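Household Organization, Unit 4: Sorting Mixed Bins
Handout, Trinidad Salinas

Read this before the April practical. You will need it again for the written part.

A mixed bin is any open container that has collected things from more than one room. Bath toys, kitchen bowls, garden scoops and pet dishes are common. The bin itself is rarely the problem. Most households in the Vergara reading kept using the same one after sorting and only changed what went in it.

Terms

Home room: the room where an item gets used most.
Stray: an item with no home room agreed on yet.
Floor layer: whatever sits directly on the bottom of the bin.

Start by looking in from above without moving anything. Write down what you can name. A bowl is a bowl even if you don't know whether it is for cereal or for paint water. Leave the use column blank until you have asked the household. 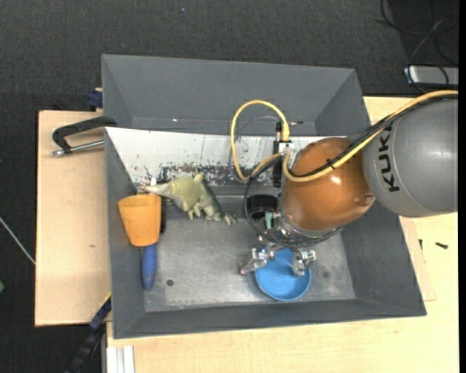 Next, take the items out one at a time, largest first. Shallow bowls and scoops tend to hide small things under them, so lift them straight up and check the floor layer before going on. Toys go on the left side of your sorting sheet, food and kitchen items on the right – anything you can't place goes at the top as a stray.

Do not sort by color. It looks tidy, but a blue bowl and a blue-handled scoop may belong in different rooms.

Wash before you return anything. Plastic bowls that have shared a bin with outdoor toys don't go back to the kitchen unwashed. Wipe the sloping sides of the bin too, and the corners where grit collects.

Timing and grading

You have 10 minutes per bin. The practical counts for 80 points. You lose 2 points for each item returned to the wrong room, and strays are not penalized if they are listed.

Bring your own sorting sheet. Warnix labels are in the supply drawer. For the written part, read the Hurus chapter on shared containers, but skip the section on stacking lids.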